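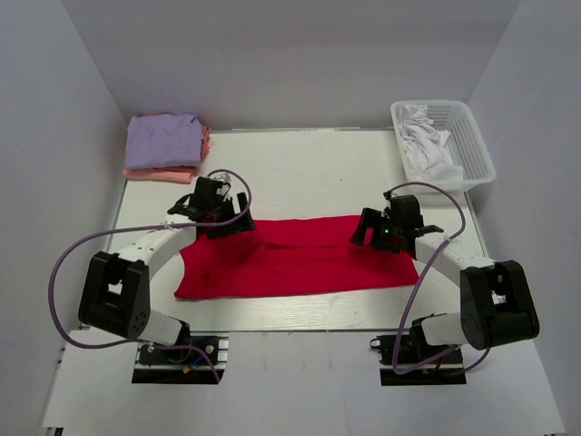 Plekusdale, December

4 min read

A cloth on a table is a small thing, and I know that many readers will turn the page when they see that I want to write about folding. But I have been thinking about it for the whole autumn, and I believe we have taken a wrong direction with our laundry.

The wrong direction is speed. In the shops of Plekusdale you can now buy folding boards, folding clips, and boxes with small walls inside, so that each shirt stands like a file in an office. The Woltalach home store has a full aisle for this, and the board they put near the door costs 48 dollars. I bought one. I used it for a month, and my shirts became very equal and very flat. After this month I put the board behind the wardrobe, where it still is.

My complaint is that the board starts from the second step. It supposes that the cloth is already smooth, and this is exactly the part which takes the time. Look at any red cloth spread on a white table. The lower edge can be almost straight and one long fold can run across it very nicely, and still on the left side there is a rumpled place with creases going diagonally, and a corner pointing out. A person who is in a hurry will fold over this rumpled place. The creases will then be inside, where one does not see them, and they will be there when the cloth is opened for guests.

My grandmother in Retatau did laundry for a guesthouse, and she had a rule that the hands should rest on the cloth before they do anything. As a child I found this very boring. She laid a napkin down, put her palms in the middle, and moved them slowly to the sides, first to the left and right, then away from her and back. Only then she took a corner. I remember the number 123 from those summers, because this was how many napkins the guesthouse owned, and she wanted to know where all of them were. She did not own a special table. She used the one where we had eaten, and wiped it twice.

I do not want to be only nostalgic. She had sore wrists, and I think she would have accepted any help that was offered to her. Also there are families with four children and one evening, and to these families I would not dare to say that they must stroke their towels. A towel can be folded badly and it dries you the same. If somebody puts the clean things in one basket and everybody takes from the basket, I have no objection, and I lived like this myself for some years.

What I am against is the middle position, where we spend money and effort for the look of order and we skip the part that gives the order. I read in the Pirihi newsletter, which comes with my building's mail, that one can save 1000 minutes in a year with the correct folding method. The article did not say what these minutes are for. It also did not mention at all the surface, and for me the surface is the first question. On a bed the cloth sinks and the fold goes crooked. On the knees it is even worse. A plain table, a light color if possible, with nothing under the cloth that makes a bump, does more than the 48 dollars which I spent.

The second question is the corner. Most people pull it, I pulled it also, and a pulled corner becomes a point that does not want to meet the other corners. It is better to lift it a little and let it fall again. If it comes down in the wrong place, lift it again. With thin cotton I sometimes need three or four times, and I have stopped being ashamed of that.

The third thing is that one should accept an uneven fold. A narrow strip above and a broad part below is a perfectly good beginning for a cloth that will go in a drawer. One can fold the broad part later so that it covers the strip. The teachers of folding always want halves, but old cloths have no true halves anymore, because the washing has moved them.

So on most evenings I clear my table and fold what there is, which is seldom more than a few pieces. It takes longer than with the board. My tablecloth has now only one crease that I cannot remove, near the hem, and I iron that one at Easter.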